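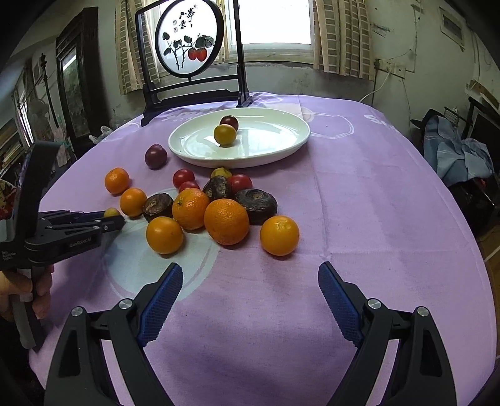
*Photo: Erov picture library*

**September, workshop notebook — rear brake drag, Flaldale estate car**

Continues from the previous entry. Car back on the two-post lift first thing. Complaint unchanged: nearside rear wheel warm after a short run, slight pull when coasting, smell reported on the hill out of Flaldale. Offside rear normal on every check so far.

Cold check before touching anything. Wheels off the ground, gearbox in neutral, handbrake off. Offside turns freely by hand. Nearside turns with a steady rub and one tight spot per revolution. Pedal pressed hard and released: nearside is noticeably tighter and eases over the next minute or so. Handbrake on and off: no further change. That points to hydraulic release or sliding parts, with the cable a long way down the list.

Opened the bleed nipple on the nearside caliper with the wheel bound. No change in drag. If pressure were being held by the hose, the wheel should have freed off at that point. The hose is therefore not proven bad, and I have crossed it off for now. It is the original by the look of it and will want replacing on age anyway. Put on the quote as a separate line.

Caliper off. Findings:

- Upper slide pin moves, dry, old grease gone brown.
- Lower slide pin seized solid. Came out with heat and a lot of twisting.
- Piston winds back smoothly, dust boot intact.
- Inner pad worn well past the outer. Outer pad tapered, thin end towards the seized pin.
- Carrier lands rusted under both stainless clips, enough to pinch the pad ears.

Disc is the 323 mm type. Measured run-out with the dial gauge on the strut after cleaning the hub face, and it dropped to almost nothing compared with the earlier reading. Most of that tight spot was scale between disc and hub. Disc thickness is above the stamped minimum but the inner face is scored, so the pair goes on the order.

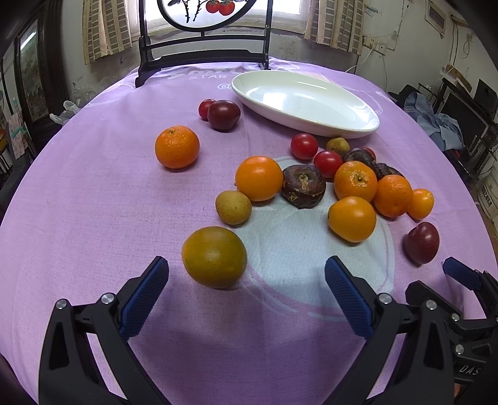 Corrosion on the carrier is worse than it looked with the pads in. The plating has lifted at the lower land and there is rust working along underneath it. Scraping took it off in thin flakes, dark on top. The nearest likeness is the water chestnut touching the glossy orange fruit, with its skin peeling in papery bits along the lower side. On a carrier the flakes matter, as anything left behind goes under the new clip and lifts it. Filed back to bright metal on both lands, wire brush in the corners, checked with a straight edge. No filler or paint on the seat itself.

Pin bores cleaned with the small bottle brush and brake cleaner, blown through, then done again until the rag came out clean. New pin offered up dry. Slides under its own weight in the upper bore. Lower bore was tight at the bottom end; found a ring of baked grease there and took it out with a pick. Now the same as the upper.

Grease: used Fusovex on the pins, thin smear only, none in the blind end. The last person packed the bores full, and with the boot seated the trapped air pushes the pin back out. Worth checking for on other cars from the same garage. Not used on the pad backing plates. Those had a trace of ceramic paste on the ears and nothing else.

Parts from Van den Broek: pin and boot kit, pad set, clip set, discs as a pair. Clip set arrived with the upper and lower clips bagged together and unmarked. They are not the same. The lower has the longer tab. Note written on the shelf bin — please leave it there.

Reassembled by 3 in the afternoon. Carrier bolts new, torqued to the manual figure and paint-marked. Fluid topped up and nearside bled until clear, 8 strokes, pedal firm. Handbrake self-adjusters set by working the lever with the engine off, then checked at both wheels.

Road test along the bypass and back by the lower road, distance 14 km, light braking only for bedding in. No pull hands-off on the level section. Rear discs read with the infrared thermometer straight after stopping, gun held square to the outer face. Left and right close enough that I would not chase the difference. Repeated the spin test with the discs still warm: both wheels turn freely, faint even pad contact, tight spot gone.

Outstanding:

- Flexible hose, nearside rear. Customer to decide. Cracking visible near the crimp when bent.
- Offside slide pins. Both moving but the grease is the same brown stuff. Strip and redo while the discs are being changed on that side tomorrow.
- Recheck wheel bolt torque when the car comes back in.
- Old lower pin kept in the tray on the end bench. The pitting starts directly under the split in the boot, clearly enough to be useful for the apprentices.
- Erov dial gauge stand has a slack locking knob. It drifted during the first run-out reading, so treat that number in the previous entry as unreliable.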